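Keep the Shared Kitchen in the Lease

The Gasatdale Tenants' Council has been asked to comment on the proposal to remove shared kitchens from the renovation plan for the Tunstall building. The proposal would turn the kitchens into rentable office space and place vending machines in the lobby. This essay sets out why the Council's office users' group believes the proposal should be withdrawn.

The case for removal rests on income. Each kitchen occupies floor area that could be let, and the owner's agent, Durna, has put the total at 1,131 square feet across 5 floors. We do not dispute the figure. We dispute the idea that space earns nothing when no rent is charged for it. Tenants in Tunstall already pay for the kitchens through the common charge, and several signed their leases on the understanding that the kitchens would remain. A small firm that must give up part of its own suite for a sink and a refrigerator will ask for a lower rent or look elsewhere.

There is also the matter of who uses these rooms. Large tenants can build their own. Kullska, which occupies the top floor, has done so. The firms that depend on the shared kitchens have two or three desks, and for them the kitchen is often the only place in the building where a person can eat lunch away from a screen. Marites Fajardo, whose bookkeeping office has been on the second floor since the building opened, told the Council that she met her first two clients there while waiting for the kettle. Such meetings cannot be planned, and they do not appear in any table of yields, but they are part of what tenants pay for when they choose a shared building over a converted house on the edge of town.

It has been said in reply that the kitchens are poorly kept. This is sometimes true. Dishes are left in the sink over the weekend, and food is forgotten in the refrigerators. Shuzhen Du of the management office has shown us the complaints, and we found them fair. The proper response is a cleaning schedule with a named contact on each floor, and a rule that unlabeled food is thrown out at the end of the week. A building does not close its stairs when someone leaves a box on the landing.

Vending machines are no substitute. They serve those who want a snack and can pay for it. They do nothing for the employee who brings dinner from home and works until 9:00 in the evening, or for the diabetic who needs to keep medicine cold. Princess Soriano raised this last point at the October meeting, and the agent has not yet answered it.

The Council therefore asks that the owner retain a kitchen on every floor, publish the share of the common charge spent on each, and review the arrangement after one full year. Should the numbers then show that a particular kitchen is hardly used, we would be willing to discuss that room on its own merits. Written comments from tenants may be left at the management office until the end of the month. 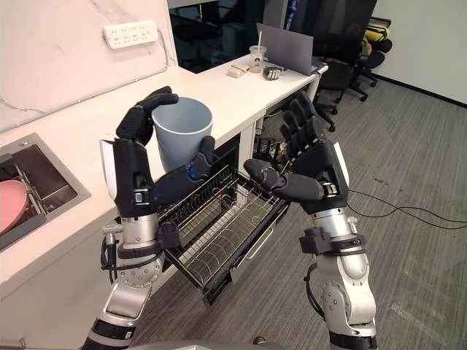

Comments need not be long, and they may be sent on behalf of a firm or by an individual employee. The Council will pass them to the owner in full, including those that favor the proposal.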